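Community Relations in Practice: What a Small PR Office Does All Day
Student project report, Media and Public Relations module

When our class was told to pick a working communications office and follow it through one campaign, most people went straight for the big names in the city. I wrote to Jardine, which is a two-room public relations firm above a bakery in Corcombe, mostly because my aunt had once been to one of their charity breakfasts and still talks about the marmalade. Ourania Karagiannis, who runs the place, wrote back the same evening and told me to come in October and to bring a notebook, as she doesn't like people typing while she's on the phone.

The campaign I followed was for Norano, a community arts charity that needed money to keep its evening classes going. Norano already had friends in the town, but they were mostly the same friends it had ten years ago, and quite a few of them had moved away. Jardine had been asked to help with one fundraising dinner and with whatever newspaper and radio attention could be had before it.

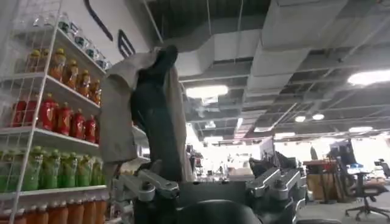

Page last changed: October, 4:15 pm

How the work was divided

I had expected a lot of writing, and there was some, but the greater part of each morning went on the telephone. Ourania keeps a list of local contacts, 211 names when I was there, and she knows which of them like to be called before lunch and which would rather have a letter. My job in the first week was to go through the list and check the spelling of every name and every job title. It was slow work and I grumbled about it at home, but I found a deputy editor who had been promoted and a council officer who had retired, and I was really quite proud of that!

In the second week I was allowed to write a first draft of the press release. It came back with more red ink than black. My opening had been all about how old the charity was and how much everyone loved it, and Ourania moved the date of the dinner, the place and the price of a ticket right up to the top. Then she asked me to find one student from the evening classes who would be happy to be quoted by name. That took four days and a good many cups of tea.

The dinner itself

The guest speaker was Morag Strachan, who taught pottery at Norano for years and has a way of talking to a full room as if she were sitting at your kitchen table. She had been given eight minutes and she took nineteen, and I don't think anybody minded except the kitchen. We had 135 guests, seated at tables that Ourania had planned and replanned on the back of an old calendar. The printing was paid for by Flustex, a local firm that asked only for a line on the back of the menu.

The evening raised $3,643 after costs. Norano had hoped for a little more, but the charity also came away with new names for its mailing list, and the director told me she thought those might be worth as much in the end as the check.
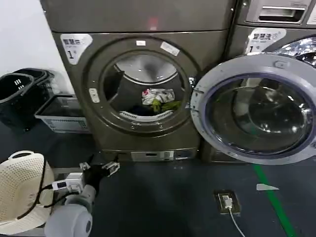
Public relations people talk a great deal about tone, and it was the part of the project I found hardest to learn. My drafts swung between stiff and gushing, sometimes in the same paragraph. Ourania's advice was to think about what else the reader has going on when the letter arrives. Somebody opens it standing up, with supper to get and a small load sitting in the bottom of the washing machine, a bit of bright green showing through the round glass door, and you have perhaps two sentences before it goes on the pile with the catalogs. I rewrote the thank-you letters with that in mind - each one now starts with the person's name and the thing they did - and they were sent out with hardly a change.

What I would do differently

I started keeping a proper log only in the second week, so my notes on the first few days are thin, and I had to ask Ourania to fill in the gaps from memory. I would also have liked to speak with some of the people who were invited and didn't come. We know very little about why they stayed away, and a short, friendly phone call might have told us something useful for next year.

My thanks go to everyone at Jardine and Norano for their patience, and to Morag Strachan for letting me read her speech notes, which filled both sides of a single index card.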